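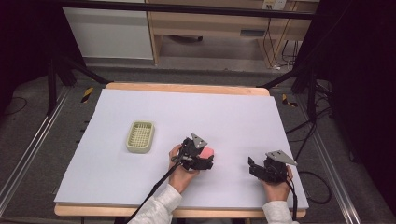

The green basket on the foam board, still empty.

How do I stop small things sliding around on a foam board?

Posted by wavstead_mum, Friday, October 6, 2023

I've put a big white foam board over my good wooden table to spare the top, and now I sort all my little bits into a small green basket with a lattice bottom. Trouble is, the basket wanders off whenever I drop something in, and the board wanders off with it. I have 34 small foam pieces to get through and my patience covers maybe the first 3. Any colour of fix considered, as long as it comes off the wood afterwards.

Ok-hee Pyo
Two separate problems. For the board, cut squares of non-slip drawer liner and put one under each corner, plus one in the middle if it bows. For the basket, a dab of removable putty at each end. Don't put it under the lattice unless you enjoy picking putty out of tiny holes with a toothpick — I did this in May and have not recovered. Test the liner somewhere hidden first, as the cheap rubbery kind can mark a varnished top.

Jallutgate Dave
bigger basket

tablecloth_sceptic
Seconding the liner. Double-sided tape also works, right up until you'd like your table back. If the board's edges stop short of the table's, keep the basket well in from the side too. Mine went over the edge twice and the dog favours anything pink.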